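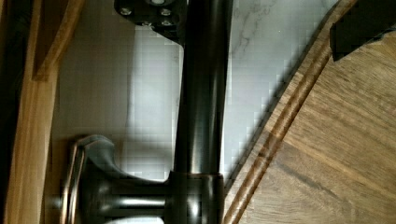
The faucet, bronze finish, with the marble behind it

Cleaning an oil-rubbed bronze faucet without wrecking the finish, and water near wood boards

Posted in Kitchen & Bath by kallarden_kitchen
757 views

We moved into a place with a dark oil-rubbed bronze faucet and white marble-look counters. I have only ever had chrome before and I cleaned it with whatever was under the sink. The previous owner left a note that said no vinegar and no scrub pads on the faucet but didn't say what to use in its place.

Two things I need help with. First, what do you clean this finish with? We have hard water and I get a chalky ring at the collar where the spout meets the base. I also see copper color along the curved edges of the handle. I can't tell if that is wear or if it is supposed to look like that.

Second, the counter. I keep more out than I should. On the left there is the toaster oven and the two-slot toaster, along the back a row of things (mug, canister, crock with a spatula in it), and then a walnut-colored tray and a big cutting board.
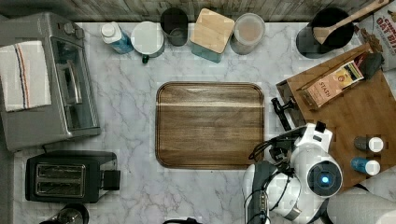 I would like to keep the tray and the board out because we use them every day, but I wipe the counter down at night and I worry about water sitting under the wood. The counter itself I was told is Luveo, but I have no paperwork, so I don't know if it is stone or a printed surface. Does that change what I can use on it?

I have a spray bottle of Tireven all-purpose cleaner and would like to use that up if it is safe.

hardwater_and_dogs
Member, 1631 posts

Dish soap and warm water, soft cloth, dry it right away. That is all I have used on mine for years. The drying matters more than the soap. Hard water spots are what is left when the water evaporates, so if you dry the collar after the evening dishes you won't get the ring.

For a ring that is already there, lay a wet warm cloth around the base for 20 minutes, then rub with your fingernail through the cloth. Repeat the next day if it doesn't all come off. Don't use vinegar, lemon, CLR, bleach, or a green pad. An old toothbrush is okay if it is soft.

The copper is probably meant to be there. Most oil-rubbed bronze has lighter color on the edges, and on some faucets the finish is made to wear through a little with handling. If it is even along the curves I would leave it. If you see bare patches in odd places or flaking, then somebody used something harsh on it. Don't try to touch it up with paint. I did that on a towel bar and it looked worse within a month.

sevcik_woodshop
Member

Answering the wood part only.

Move the board and the tray before you wipe, and wait until the counter is dry before you put them back. A board that lies flat on a damp counter takes up water from one side and cups. Once it has cupped it rocks when you cut on it. At night stand the board on its long edge against the wall with a gap so both sides get air. If you have a rack or a holder for boards, use that, but check the bottom of it too. Bare wood feet or slots hold water.
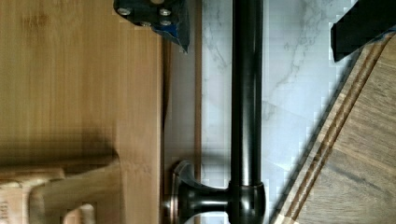 Bamboo is no different here. People think it is waterproof and it isn't. It splits along the glue lines if it gets soaked over and over. Keep any bamboo you own a hand's width back from the faucet, and oil it once a month with food grade mineral oil. Put it on in the evening, leave it overnight, wipe off what is left in the morning. Don't use olive oil, it goes rancid.

A tray with a raised rim is easier because you aren't cutting on it and it doesn't get rinsed much. Stick four small clear bumpers on the bottom. I pay 125 cents for a sheet of them, the Ševčík brand, and one sheet does two trays.

counter_question_again
New member

Use the Tireven on the floor. I wouldn't spray it near the faucet unless the label says it is okay for coated metal.

About the counter, look at the edge by the sink cutout or underneath with a flashlight. If the veins run through the edge it could be stone or quartz. If the edge is a thin layer over something brown it is laminate. Until you know, treat it like real marble and keep anything acidic off it. Soap and water is safe on all of them.

kallarden_kitchen
Original poster

Thanks. The warm cloth got most of the ring off, I will do it once more tomorrow. I ordered the bumpers. Still have to find the flashlight and look at the edge.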